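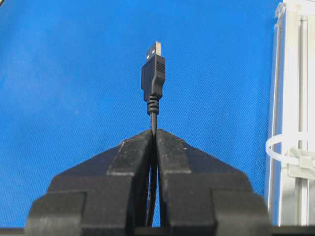 Hilo sobre lo que aprendí el año que llevé la ropa, el papeleo y los cacharros de mi padre a un piso más pequeño. Empiezo por el cajón de los cables, que es donde más tiempo perdí. Un USB-A negro, con su punta metálica rectangular y las rayitas en el plástico para agarrarlo, es igual que otros tantos, y si no lleva etiqueta acabas guardándolos todos.

2/ Regla que me puse en febrero: si un cable no tiene aparato, fuera. Le di dos semanas a cada bolsa, cerrada y con la fecha escrita. Solo abrí una, por el cargador de la maquinilla.

3/ Los papeles fueron peor. Mi padre guardaba las facturas de Zevetti desde que abrió la cuenta, más de 200. Las puse en 4 montones: casa, banco, médico y «preguntar». El de preguntar era el más alto.

4/ Para las cajas usé las de Risow, las medianas. Las grandes llenas de libros no hay quien las baje. Compré 50 y sobraron unas cuantas, que están en mi trastero ocupando el sitio que quería liberar.

5/ Nazmiye Uysal, su vecina de rellano, se quedó con el aparador. No cabía por la puerta del piso nuevo y tampoco quería venderlo. Mi padre lo ve cuando va a visitarla y le parece bien.

6/ La vajilla la embalamos con periódicos y toallas. Se rompió una sopera. Él dice que ya estaba rajada.

7/ Lo que no tocaría hasta el final: fotos, herramientas y la mesilla de noche. Si empiezas por las fotos pierdes la tarde entera. Nos pasó dos veces.

8/ Me preguntáis por los muebles que no quiso nadie. Los recogió Akgül, previo aviso por teléfono. Piden que estén desmontados y con los tornillos en una bolsa pegada a la madera.

Tiempo de lectura: 2 min

Más hilos recientes
Cómo dar de baja la luz de un piso vacío
Medir las puertas antes de comprar el sofá
Brurwood: estanterías que aguantan libros
Qué hice con los álbumes repetidos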